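Ticket: policy goes for the shadow / hovers and won't commit on leaf sprigs
Project: Flunby sorting bench
Component: grasp policy, training split
Priority: was high, now medium
Status: fix merged, keeping open till the Brokham bench has been rerun
Opened: August 6, 2024

Summary

Policy trained on 300 demos does flower heads fine and falls over on leaf sprigs. Arm comes in, closes early, hangs above the table, times out. Sometimes it drifts sideways to a bit of bare table next to the sprig and closes there. Same checkpoint scored well on the held-out set so either the held-out set is lying or the bench changed. (Spoiler for anyone skimming, it was mostly the held-out set.)

What we expected

Pick a sprig off the white table, put it in the tray, go home, next one. The Nisodov baseline manages this on the same items, not quickly, but it manages.

What we get

Flower heads: fine. Slow but fine.
Sprigs lying on their own: closes before it has descended, or descends beside it.
Sprigs near the tray: worse.
No faults from the controller. No protective stops. Gripper reports closed, width zero, policy carries on as if it has something.

Steps to reproduce

1. Home the arm, gripper open, start the runner with the Flunby config. Don't use the Liew config, it has a different action scale and you will get something that looks like this bug but isn't.

2. Lay the sprigs out on bare table, well apart, tray on the left. Let the policy run till it stalls, leave everything where it is and save the last observation before you hit reset.

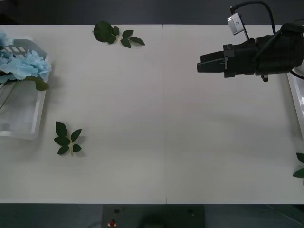

3. Reset, rotate each sprig a quarter turn, same spots. Run again. If the closing point moves with the sprig it's a perception thing, if it stays put it's memorised. Ours did a bit of both, annoyingly.

4. Repeat with the lamps moved. You want the shadows going the other way from the first run. The vertical sprig drops a soft one to its right under the normal lamps, that's the side to compare against.

Log

Entry 1
Checked the boring things first. Calibration fine. Camera timestamps fine, no dropped frames. Gripper opens and closes fully by hand command. Swapped the fingertips in case the force reading was off, no change, swapped them back.

Entry 2
Replayed five training demos open loop with the sprigs put back where they were in the demos. All picks good. So hardware can do it, action scale is right, and we can stop blaming the gripper. Closing this branch.

Entry 3
Saliency on the stall cases. Not a method I'd trust for a paper but useful here. On flower heads the attention sits on the petals. On sprigs it smears across the leaf and the dark patch beside it. Makes sense I suppose – dark green on white, soft grey on white, and at the resolution we feed it the edge between the two is mush. Stem is pale and pretty much vanishes.

Entry 4
Lamp test (step 4). Closing point shifted with the shadow in most of the stalls. Not all. The ones that didn't shift were all in the upper part of the table, which sent me down the wrong hole for an afternoon thinking it was a height error. Put a gauge on it, table is flat enough. Not height.

Entry 5
Right, found the second half of it. Looked at how the 300 demos were split. Train and held-out were cut at random by episode, but the episodes were recorded in blocks, with the layout barely changed inside a block. So held-out is full of near copies of train. Of course it scored well. It never had to find a sprig, it only had to recognise the block and go to the usual place. Upper table stalls = positions that only turn up in one block.

Should have caught this at the start. Putting it in the ticket so it gets read.

Entry 6
Resplit by block. Retrained with no other changes. Held-out sprig score dropped like a stone and now agrees with what the bench does. Bad number, much better measurement. Flower heads hardly moved, which fits with them being big and blue and hard to confuse with anything.

Entry 7
Tried fixes one at a time on the new split.

a) Higher input resolution. Helps a little, slows the loop enough that the motion gets jerky. Parked.
b) Brightness and contrast jitter. Nothing much. It changes leaf and shadow together so why would it.
c) Synthetic shadows. Paste a soft dark blob next to the item at a random angle during training. Big help. Blobs were rubbish quality and it still helped.
d) Relighting for real. Recorded 20 new demos with the lamps in different places. Also a big help, more than I expected from so few.
e) c and d together. Best so far. Drifting to bare table is gone from every run I did, early closing still turns up now and then.

Entry 8
The early closing. Compared the demos with the rollouts and the demonstrator closes slightly before contact on thin stems, a habit thing, saves a moment. Policy has learned "near a sprig, close" without learning how near. Chunk length makes it worse, once it commits to a chunk it plays the whole close. Cut the chunk in half for the last part of the approach. Better. Not gone.

Entry 9
Added a dumb check in the runner: if width reads zero after a close, open, lift, try again, once only. It's a plaster and I've marked it as one. Results tables must be done with it OFF or we're measuring the retry and not the policy. There's a flag, default is off, please leave it off.

Entry 10
Longer run to see if anything drifts. 800 policy steps per attempt, retry off. No drift, no sideways grabs. Early closes were all on sprigs lying with the stem pointing at the gripper. Rotating the same sprig a quarter turn cleared it. Needs demos from that angle, we have hardly any.

Root cause (for now)

Three things on top of each other.
Split leaked layouts from train into held-out, so the score hid the problem.
Lamps never moved during recording, so shadow and item always came as a pair and the policy had no reason to tell them apart.
Demonstrator closes early on thin stems and the policy copies it, badly.

What changed in the code

Split is now by recording block. Old split script still in the repo, renamed so that nobody picks it up by accident.
Shadow augmentation on by default for the Flunby config.
Chunk length shortens near the table.
Retry flag added, off.

Notes for the write up

Don't quote the old held-out score anywhere, not even as a "before". It isn't comparable. If we want a before and after, retrain the old recipe on the new split (already done, checkpoint is in the shared folder) and use that.

The comparison with Nisodov needs redoing too. It was scored on the leaky split like ours was. My guess is it drops less becuase it crops round the item first, but that is a guess and shouldn't go in the text till somebody has run it.

Would also like the block thing as its own short section. Recording in blocks is how most small benches do it, changing the layout every episode is a pain, so I doubt we are the only ones with this.

Still to do

Rerun on the Brokham bench, other table, other lamps. No resplit needed there, only eval.
More demos with the stem pointing at the gripper.
Ask whoever demonstrates next to wait for contact before closing, and put it in the recording sheet.
Check whether the Liew set was split the same way. I had a quick look and the episode names suggest yes, in which case it wants its own ticket.
Move the lamp positions into the episode metadata. Right now they're in my notebook, which is no use to anyone.

Moved to medium. Will close once the Brokham numbers are in and the retrun with the extra stem demos is done, aiming for well before the December freeze.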